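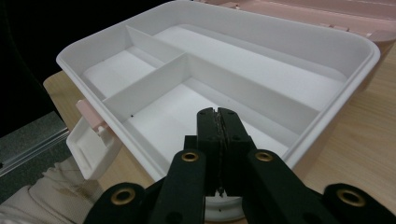

4.3 Recording the storage box task

1. Place the box near the middle of the table, latch facing the operator.
2. Hold one gripper in each hand, jaws closed.
3. Start recording in Nevilix and wait 250 ms before moving.

CAUTION: Keep cables clear of both wrists.
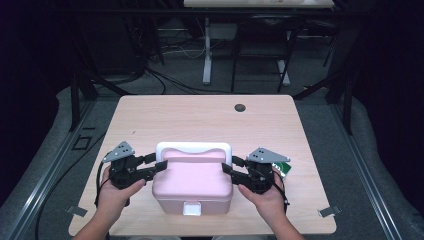

4. Approach the box from both sides at a steady speed.
5. Stop recording with both grippers still.

Note: Discard any take with a tracking gap of more than 380 ms.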